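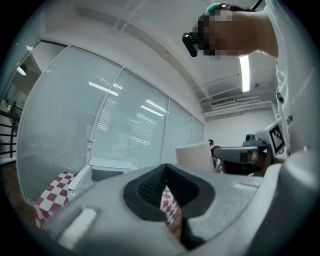 Skudodis Waxed Linen Table Cover, Medium Weight

Home > Kitchen and Table > Table covers by the length

Article 571
Sold by the running length, cut to your order
Price shown is for one yard, full width

The Skudodis cover is a woven linen cloth with a wax finish on the upper side. We make it for tables that are used every day, for meals, homework, bread dough and repairs of small things. It is heavier than a normal tablecloth and lighter than the old oilcloth which many of our customers remember from the house of their grandparents. It falls nicely at the corners after one or two weeks of use. In the first days it stands a little bit stiff, and this is normal.

We have sold this cloth in our shop for a long time before we put it on the web page. The first roll was ordered by Lucienne Bodin for her own kitchen and not for the shop. Customers asked for the rest of the roll, so we ordered another one.

What you receive

One piece of cloth in the length which you ordered, rolled on a cardboard tube. We never fold it, so please do not ask us to fold it to save on the postage. A fold in a waxed cloth can stay visible for months. With the cloth comes one small tin of Berketti wax for touching up, and a printed care sheet. Clips and weights are not included. You find them under Table accessories.

Details

Material: linen warp and weft, wax finish of beeswax and plant oil on one side
Width: 49 inches, selvage to selvage
Maximum length in one piece: 200 inches
Weight: medium
Underside: not waxed, soft
Edges: selvage on the long sides, straight cut on the short sides
Colors: Oat, Slate, Dark Moss, Brick
Smell: light smell of beeswax during the first weeks

The color Brick is woven from another yarn lot than the other three and it feels a little more dry in the hand. It takes the wax the same way. If you order two pieces in Brick for tables that stand side by side, please order them together, in one order, and write this in the comment field. Then we cut both from the same roll.

How to measure

Measure the table top first. Then decide how much cloth should hang down at each end. For a kitchen table we advise 8 inches at each end. For a table where small children sit, take less, because they pull on it. Add both overhangs to the length of the table top and round up to the next full inch.

The width is fixed. If your table is wider than 49 inches, this cloth will not cover it, and we do not recommend to sew two widths together. The seam goes through the wax and water will find the needle holes. For wide tables please look at the Cikon cover, which is woven on a broader loom. It has a thinner wax coat and must be treated more often.

For a round table, order a square piece and cut it yourself with the help of a string and a pencil. Draw on the underside. Sharp scissors are enough. The waxed edge does not fray very much, but on a round cut it is good to rub some wax along the edge with the finger.

Hems

We deliver without hem. Most customers leave it so. If you want a hem, we can sew one on the two short sides for an extra price, with a single fold and a linen thread. The hem needs 2 inches of cloth in total, and we do not add this by ourselves. Please include it in the length that you order. Sewing takes four more working days. Ragnheiður Hallgrímsson does all the hems, so in the month of October, when she is away, we accept orders with hem but we send them in November.

First use

Unroll the cloth in a warm room with the waxed side up. Let it lie flat over one night. Put some books on the ends if they want to roll back. Do not use an iron on the waxed side, also not with a towel between. On the underside you may use an iron at the lowest setting, without steam, and with baking paper on the table under the cloth.

You will see fine lighter lines when you bend the cloth. They are small breaks in the wax and they disappear when you rub them with a warm hand. Some people like them and leave them.

Daily care

Wipe with a damp cloth. For grease, use lukewarm water with one drop of dish soap and wipe again with clean water. Do not let red wine, beet juice or turmeric stay overnight. The wax gives you some time but it is not plastic. Blot first and wipe afterward.

Do not put hot pots directly on it. A coffee cup is fine. A teapot is fine with a saucer. A pan from the stove will melt the wax and make a dark ring, and this ring we can not take out, not even in the workshop.

Never put the cloth in the washing machine. Never put it in the dryer. Also no dry cleaning.

Renewing the wax

With daily use the cloth needs new wax once a year, in most homes. You know that it is time when water drops do not stay round anymore and begin to sink in. Clean the cloth and let it dry completely. Take a very small amount of wax on a cotton rag and rub it in circles. Then warm the place with a hair dryer until the wax becomes clear, and polish with the dry side of the rag. Work in small areas. One tin is enough for two treatments of a cloth of 92 inches. Refill tins are sold separately.

If you do not want to do this yourself, send the cloth back to us on its tube. Teófilo Betancur rewaxes cloths every second week. You pay the postage in both directions and the work by the yard. Please clean the cloth before sending it. We had to return some which were not clean.

Food contact

The finish contains only beeswax, linseed oil and a small part of pine resin. You can roll out dough on it with flour. For cutting, always use a board. People with allergy against bee products should better choose the unwaxed version, article name Kim, which is the same linen without any finish and can be washed at 100 degrees Fahrenheit.

Questions we get often

Can I use it outdoors?
On a dry day, yes. Bring it inside in the evening. Strong sun makes Slate and Dark Moss lighter after one summer, and in great heat the surface becomes a little sticky. It becomes normal again when it is cool.

Does it slide on a glass table?
Yes, a bit. The underside is soft linen, and glass is very smooth. A thin felt underlay helps. On wood it does not slide.

Can I get a sample?
Yes. We send a set with all four colors, each the size of a postcard. The price of the set is taken off your first order if you write the sample number in the comment field.

Is the cloth on my screen the same color as the real one?
Not exactly, every screen is different. Slate looks more blue on many telephones than it is. Please take the samples if the color is important for you.

Can I return a piece that is cut?
A piece cut to your measure can not be returned, only if it has a fault in the weaving or in the finish. Small knots and thicker threads belong to linen and are not a fault. A hole, a stripe without wax or a wrong length is our mistake and we replace it at our cost. Please write to us within two weeks and add a photo taken in daylight.

From our customers

"I have the Oat one on my work table since three years. I glue book covers on it and the dry glue comes off with a fingernail. The ends rolled up for longer than one night, more like a week." Tamsin Escobedo

"Good cloth, but measure twice. I forgot the hem and now it is short on one side." Cristian Escobar

Delivery

Cut pieces leave the shop within three working days. Pieces with hem need seven. We ship on tubes, and very long pieces go with another carrier who asks for a telephone number, so please fill in this field. Dark Moss is out of stock at the moment. The new roll is expected on Tuesday, March 31, 2026, and you can already reserve a length by email.

Goes well with

Berketti wax, refill tin
Felt underlay, by the yard
Table clips, set of four
Linen napkins, unwaxed, in the same four colors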